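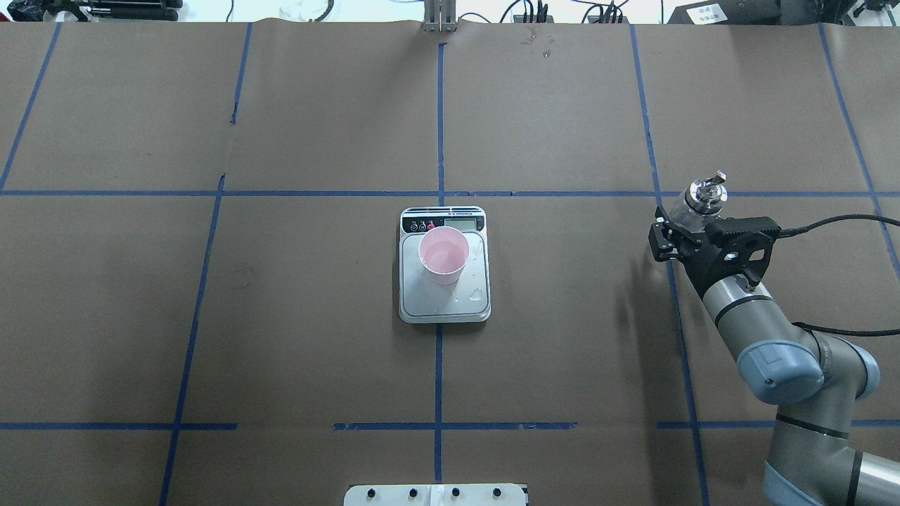 Emmett Kapoor wrote after my last entry to say that a recipe given in cups should be left in cups, and that converting it to grams is a discourtesy to the person who wrote it down. I have considered his objection over several evenings and wish to set out my position in full.

The matter concerns the notebook of family recipes that I have been transcribing since January. It contains 50 entries, of which 27 are for breads, cakes and other baked goods. The remainder are soups, preserves and one remedy for cough that I do not intend to test. The quantities are given in cups, in spoons and, in several cases, by reference to "the blue bowl," which left the family long before I was born.

My practice is as follows. The original wording is copied first, without correction, including the spelling. A second version is placed beneath it, with every dry ingredient and most liquids stated in grams. Where I have had to choose between two readings, a note is added with my initials.

Mr. Kapoor's concern is that readers will use the second version and ignore the first. I accept that this will happen. A cup of flour that has been spooned in lightly and a cup that has been pressed down are different amounts, however, and the notebook never states which was intended. The rye loaf on the fourth page was baked three times before I settled on a figure, and the first two attempts were too dense to slice properly. Chae-won Ko received half of the second one and has been polite on the subject.

There are limits to the method. Salt and yeast in very small amounts remain in teaspoons, as I do not trust a household scale at that level. Eggs are left as eggs. "Butter the size of a walnut" has been recorded as 20 grams - a decision I expect to hear about.

The original pages will be scanned before the transcription is circulated, so that any reader may compare the two. Geert Martens has asked for the plum cake ahead of the others, and it will be sent to him on Thursday. The soups will follow once I have established what is meant by "the usual bones."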